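About us

Divwood is a small research group with a large collection of extension leads. We work on one question: how much can a robot learn about picking things up from people who simply pick things up?

Our method is called Nusia. People carry a two-fingered gripper by hand, fitted with a camera, and go about moving small objects in ordinary places. The recordings train a robot arm that wasn't there at the time and has never complained about the weather.

Dirk Wouters started the group after a long spell of steering robot arms with a joystick, a job he compares to buttering toast with a crane. Consolacion Castillo runs the training side. Pieter Dijkstra builds the grippers, and rebuilds them once Jelle Declercq has taken them out for the day. Cor Jansen reads the results and lowers our expectations.

In our March trial, an arm trained only on indoor recordings managed 14 lifts out of 66. We added recordings from 10 outdoor places, kept everything else the same, and it managed four times as many on its next 66. Cor made us run the whole thing again before he would let anyone use the word "result". The second run came out the same way, and he has gone quiet.

Glass still beats us. So does anything soft, and most cutlery. Maes, our test arm, also has a habit of setting things down a little harder than their owners would like. We are working on that, with cheaper cups.
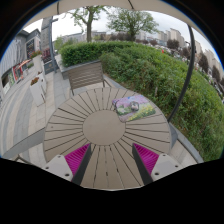
Why record outdoors if the robot will work indoors?

Daylight shifts and backgrounds vary far more outside, so the robot learns to pay attention to the object and ignore what surrounds it.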